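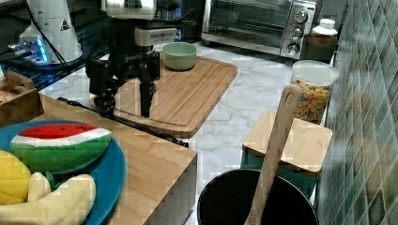 Preparation counter at Clemcombe, with the cutting board, the green bowl and the toaster oven.

Progress report on the shared kitchen, second period
Prepared for the Mosiveo small grants office
Grant line: equipment and fitting of community kitchens

1. What was planned
In our application we promised three things for this period: to finish the preparation counter, to buy the small equipment for it, and to open the kitchen for evening cooking groups. The first two are completed. The third is started, but later than we wished.

2. The counter
The marble top was delivered in one piece by Skondilent and it was fitted in October. We are satisfied with the surface, which is white with grey veins and gives good light to the corner. One joint at the wall still needs to be sealed again. Skondilent has agreed to do this without extra cost.

The large bamboo board has a groove around the rim, which we asked for especially, so that the juice from tomatoes and fruit does not run on the marble. We oil it once in the month. The groups like its size -- two persons can cut at it when they are polite to each other.

3. Small equipment
The toaster oven has a place at the back of the counter. We chose a model with three round knobs and no menu to learn, as many of our cooks do not read English easily. The mint-green bowl is from a set given by Yeoh, the shop on our street, and it did not come from the grant. Dry food is now kept in clear canisters with lids, so that everybody can see what is inside. The coloured pasta is the most popular with the families.

The spending for small equipment in this period was 376 pounds. The receipts are in the annex. We remain inside the budget for this line.

4. Use of the kitchen
We held 9 evening sessions and 29 people took part at least one time. The sessions begin at half past five. We had hoped for more sessions, but the delivery of the marble was late and we could not open before it was fitted.

5. Difficulties
Storage is still not sufficient. The corner beside the toaster oven is used for things which should have a shelf, and we would like to move them before the next period. We ask your permission to use the money left from the counter line for one wall shelf. The offer from Skondilent is attached.

6. Next period
We will seal the joint, put up the shelf if you agree, and continue with the evening groups. A short list of kitchen rules is being translated at present and we will send you a copy with the next report.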